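Cahier d'atelier, 2010-05-24
Pilote de gestion d'énergie Dastadar, suite (et pas fin)

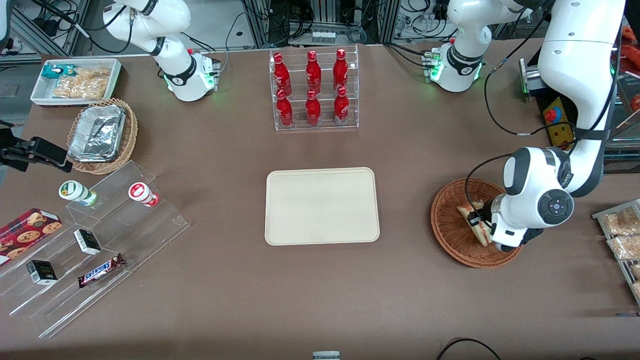 Repris le portable de Nuria là où Hawi l'avait laissé, c'est-à-dire en veille, état dont il refuse toujours de sortir. Désinstallé le pilote 152, redémarré, installé le 185. L'assistant annonce « Installation réussie » puis demande de redémarrer. Fait. Il redemande. Refait. À la troisième fois j'ai cliqué sur « Plus tard » et tout s'est mis à marcher, sauf la luminosité, bloquée au minimum.

Gestionnaire de périphériques : un point d'exclamation jaune sur l'interface ACPI, comme avant. Le fichier inf du 185 pointe vers un dossier Mota qui n'existe pas dans l'archive. Créé à la main, copié dedans les fichiers du 152, relancé. Plus de point jaune. Je n'en suis pas fier.

Tests de veille : 6 essais sur secteur, 6 réveils. Sur batterie, 5 réveils sur 6, le dernier avec le clavier en qwerty. Gaetano soutient que c'est le BIOS. Gaetano soutient toujours que c'est le BIOS.

Écrit au support Fadton, réponse automatique promettant un correctif en juillet, sans préciser l'année.

À faire : sauvegarder l'inf modifié sur le serveur Gastden, demander à Svetozár s'il a encore le CD d'origine, et ne pas rabattre l'écran d'ici là.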